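Farker open day - anyone else go?
152 comments · 2 shares

eynon_ed
Went to the Farker open day in Astunport this May and stayed way too long at the robot hands. They wear these dark knit sleeves, like a sweater! I loved it.

tallyho77
Meh. I stood in line forever and the talk was mostly sales. Cute sleeves, but what do they do for the robot?

eynon_ed
Alun Prothero ran the afternoon demo and he took every question, even mine - so I don't buy "mostly sales."

jutesari_fan
Morning session was a pitch, sorry. Afternoon might have been better. I'd go again for the hands alone (those white fingers with the black tips!).

tallyho77
Fine, maybe I picked the wrong session. Parking was still awful.

eynon_ed
OK, no argument on parking. Adding mine from the demo floor. 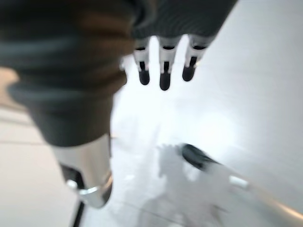
Do you have to book ahead for the afternoon demo?
Only for groups - everybody else can just walk in.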